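Course Materials > Environmental Studies > Household Waste and Materials

Unit 5 notes: Thin plastic film in the waste stream

These notes cover the second half of the unit. Read them before the Thursday section. The Vallejo chapter is on reserve at the library desk under the course number.

Film means any plastic thin enough to fold and crumple under its own weight. Shopping bags, produce bags, bread bags, trash liners, dry cleaning covers and the wrap around a case of water all count. Most of it is polyethylene, in either the low-density or the high-density form. The two are the same polymer with a different chain structure. Low-density chains have many branches and do not pack closely, so the film is soft, stretchy and fairly clear. High-density chains are mostly straight and pack tightly, so the film can be made thinner for the same strength. It is stiffer and makes a crinkling noise when handled.

You can often sort the two by feel. Pull slowly on a strip. Low-density film stretches a long way before it tears. High-density film resists, then splits, usually along the direction in which it was drawn at the factory.

How film is made

Blown film starts as pellets melted in an extruder. The melt is pushed up through a ring-shaped die to form a tube, and air inside the tube swells it into a tall bubble. The bubble cools as it rises, is flattened between rollers, and is wound up. Bags are made by sealing and cutting across the flattened tube. Color is added as a concentrate mixed in with the pellets. When a tinted film is stretched thin the pigment is spread over more area, so the color looks weaker there and stronger where the film is folded over on itself.

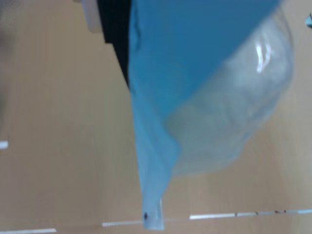 Thickness is given in mils in the United States (one mil is a thousandth of an inch) and in microns nearly everywhere else. One mil is 25.4 microns. Be careful with units on the problem set. Several people last term read mils as millimeters and got answers off by a factor of about forty.

Why sorting plants dislike it

A materials recovery facility separates mixed recycling partly by shape. Flat things are meant to ride up over a set of spinning discs, and bottles and cans are meant to fall back. Film behaves like neither. It wraps around the shafts that carry the discs, builds up in layers, and closes the gaps. The line then has to be shut down and locked out so that workers can cut the film away by hand.

The Pradcombe case is the one we will use in discussion. Elango Venkataraman kept a log of stoppages at the Pradcombe plant for one year. The total was 355 stoppages of any cause, and film wrapped on shafts was the most common entry. Look at how he defines a stoppage on the first page of the log. Short pauses to clear a jam with a pole were not counted, so the log understates lost time. It also does not separate bags from pallet wrap. Keep both points in mind when you compare it with the Risby numbers, which do separate them but cover only the spring.

Film that does get pulled out is often dirty. Food residue, paper labels and water all add weight, and a buyer pays for clean plastic. In the Risby sample, 2,086 pieces of film were washed, dried and weighed again, and 13 percent of the starting weight was lost. Raghavendra Alva argues that this is low for curbside material and suspects the sample was partly store returns. We will go over his reasoning in class. You don't need to take a side in the written answer, but you do need to state what evidence would settle it.

Store drop-off

Collecting film apart from other recycling avoids most of the trouble with shafts. It depends on people saving bags at home and carrying them back, which limits how much comes in. The Flovedley program moved its bins from the parking lot to inside the doors in March, and contamination went down. So did the amount collected, for reasons the report does not explain. Žydrūnas Vaher's short paper gives two possible causes. Read it for the method as well as the result, especially the part on how bins were weighed when full.

Terms to know

Film: see above.
Gauge: another word for film thickness. One hundred gauge equals one mil.
Residue: whatever leaves a sorting plant as trash.
Bale: sorted material compressed and tied for sale.
Yield: weight of usable material out, divided by weight in.

For next time

Read Raptis, chapter 4, through the end of the section on bale prices. Skip the Liapis appendix unless you plan to write your paper on export markets. Problems 1 through 6 are due at the start of class. Problem 5 has a typo: the film width should be in inches, not feet.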